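Flukine Forum > Work and Office > Automation at work: what changed for you?

deskbynumber
Posted 04/06/2022 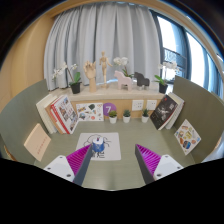 I work in the Trorville office of a company which sells and returns small goods by mail. In September the management will bring the second part of the automation, and I would like to hear from people who have already passed through it. The first part was the software that reads the return forms. Before, we typed 169 forms in a day between us. Now the software types and we only correct. My days became more quiet, but also more lonely, because I do not need to ask the others anything. The desks are still ours, with partitions, a purple sign with a 7, books on both sides and three small succulents under the window. What I want to know is who will sit at such desks after the second part comes. The plan says that the sorting of small items will also go to machines.

Nimenico
We had the same at Salcedo, in the parts department. They told us no one will lose the job, and this was true. But the job was different. I was hired to know the parts. Now I answer when the machine stops. For me it is a worse job with the same pay.

paperclip82
I do not agree with Nimenico. I did sorting by hand for six years and my wrists were finished. Now I check the exceptions, and I go home without pain! Please don't be sad about the typing also. Did anybody love the typing?

deskbynumber
I did not love it. But when I typed I saw the comments of the customers, and sometimes I noticed a problem with one product before the managers did. The software puts the comment in the right box and it doesn't notice anything.

Nimenico
Exactly this. Ask them who reads the comments now.

old_router
Practical questions to ask before September:
Who is trained, and is it in paid hours?
If the machine makes a mistake, is it written under your name?
Do you keep your own desk or will it be shared?
At our place the third one made the biggest fight. We were moved to shared desks and had to clear everything in the evening.

paperclip82
Shared desks are not because of automation, this is only saving on rent. We should not mix the two.

old_router
In our case it was in the same letter, on the same page. They needed fewer people at the desks at one time, so they took the desks. I call it connected.

deskbynumber
Thank you, I did not think about the desks. I looked at ours again after reading this. Orchids on the windowsill, a wooden mannequin, two little horses. I don't know where all of it would go each evening. I will put the three questions to my team leader on paper, and the one about the comments too.

Nimenico
Ask for the answer on paper also. Ours was spoken, and later everybody remembered it differently.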